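3.2 Cost estimates in the bid period

The budget for a regional games is first written when very little is known. In the case of the Pluvus bid, the organisers gave one total for venues, transport and security, and the total was not divided by year. Tóth and Okabe have described the same practice in smaller events. We therefore asked the host office for the working sheets behind the total, and received 30 of them in October. Seven had no date and were left out of the comparison.

The remaining sheets show that the venue costs were copied from an older bid by Brindetti, with the prices unchanged. Security was entered only once, for the opening ceremony (see the note to Section 2).
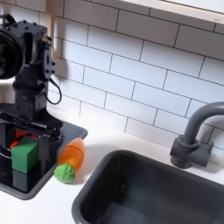
Figure 4

Who pays when the final cost is higher than the bid budget?

Under the host agreement, the city pays the first part of the difference and the regional government pays the rest, up to the limit written in the annex.

This limit was not known to all members of the council at the time of the vote. Faulkner, who was interviewed for this study, remembered that the annex arrived on the same morning, at 7, and that it had 300 pages.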